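A morning at Skarton

Filed under: Visits

Four of us from the evening class took up the invitation to look round Skarton in September. The firm has the upper floor of the old Pendivetti building, above a tile warehouse, and you go in by the loading ramp at the side. We signed the book at 9.30, were given visitor stickers and had a cup of tea before anything else happened.

Our guide was Emiliano Navarrete, who has run the examples group for the past two years. Skarton writes software that teaches robot arms to pick things up and put them where they are wanted. The arm is not given a list of moves. It is shown the task done well, many times over, and the program learns from those examples. His group makes the examples, and that was the part of the work we had come to see.

I had expected a hall full of machines. Most of the floor is desks. Each operator has a screen and a hand controller on a short lead, and the arm they are driving exists only on the computer. Mr Navarrete said they started on a real arm and still use one for checking, but a day on it gave them 78 usable examples if all went well. In simulation one person can record that many before lunch, and if a cube is knocked on to the floor it is put back by pressing a key.

The program they use is called Tovar. It was written in-house and looks it. There is a grey strip of buttons down one side, and the rest of the screen is the room with the arm in it. The operator presses start, moves the controller, closes the gripper with a trigger, moves again, lets go and presses stop. The whole of that is one example. It is saved with the position of every joint at every moment, along with what the simulated cameras saw.

A second person then plays each one back and marks it keep or drop. Reasons for dropping include long pauses, a cube pushed along when it should have been lifted, and what the checkers call dithering, where the fingers hover over the cube without settling. On the batch we were shown, 59 had been kept and 19 dropped. Dropped ones are not deleted. They go in a separate folder, and there was some talk of using them later to teach the program what a poor attempt looks like.

One of our party asked why the room on the screen had been given so much detail when the task only concerns the table. The answer was that the walls, floor and lighting are changed between batches, so that the program does not come to depend on one background. The cubes are moved between examples as well. The batch being recorded during our visit was cube work.

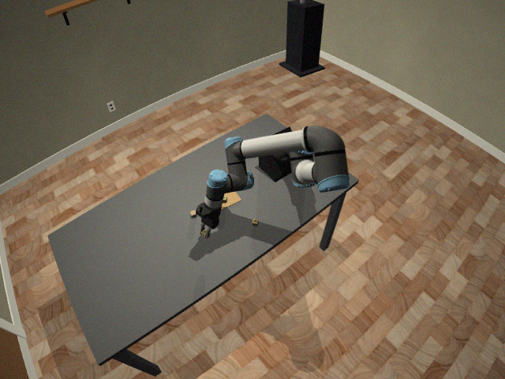

The simulated arm at its table, with the gripper over one of the small cubes.

We were each allowed a turn. It is harder than it looks. The controller is light and the arm follows it closely, but judging depth on a flat screen is awkward and I came down beside the cube twice. Watching the shadow on the table top helped, and I was told that new operators are taught to do the same. My third try was recorded. The checker dropped it for dithering.

After that we saw the real arm, which stands in a side room with a rail round it. It was switched off for servicing, so we did not see it move.

Questions went on until nearly noon. Mr Navarrete was frank that the trained program still does worse on the real arm than on the screen. The next job is for a customer, Nindum, and involves small cartons. Recording for that had not begun.

Visits are free but must be booked, and groups are kept to six. There is no lift. Parking is on the street behind the building, and the café opposite the ramp does a decent bacon roll.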